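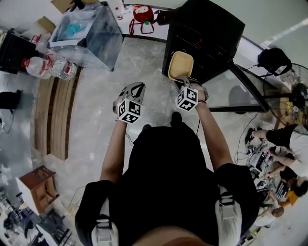
Camstead hand-held gripper build: frequently asked questions

What do I need before starting?
The Trovurham workshop parts list, a soldering iron and a free evening for each gripper. The list comes to 126 parts for a pair, fasteners included.

Do I have to build two?
No. The software accepts one, but most of our tasks were recorded with both hands and the example settings assume a pair.

What are the marker cubes for?
Tracking. Each gripper carries one on its body. Print the patterns matt, at full scale, and measure a square before gluing. Left and right use different IDs - swap them and the paths come out crossed.

Can I shorten the cables?
Yes, but leave enough slack to reach the floor with your arms forward. Ewan Haldane cut his to arm's length and had to redo both connectors.

Is the harness necessary?
For anything longer than a few minutes. Any two-strap type with adjustable buckles will do.

The fingers slip on thin edges. What can I change?
Check that the jaws close parallel, then fit the softer pads (drawing 10 in the Imier folder). Trays should be gripped at the rim, well back from the finger tips.

How much data have you recorded?
3,034 takes up to May, of which 787 are two-handed tray and box tasks. Takes where a marker is lost for more than a second are dropped.

Will it work under strip lighting?
Usually. Glass doors are a bigger nuisance, as reflected markers can be picked up as real ones. Set the ID filter to strict.

Who answers questions about the firmware?
Ghazala Rizvi. Send the log file and the board revision with your message.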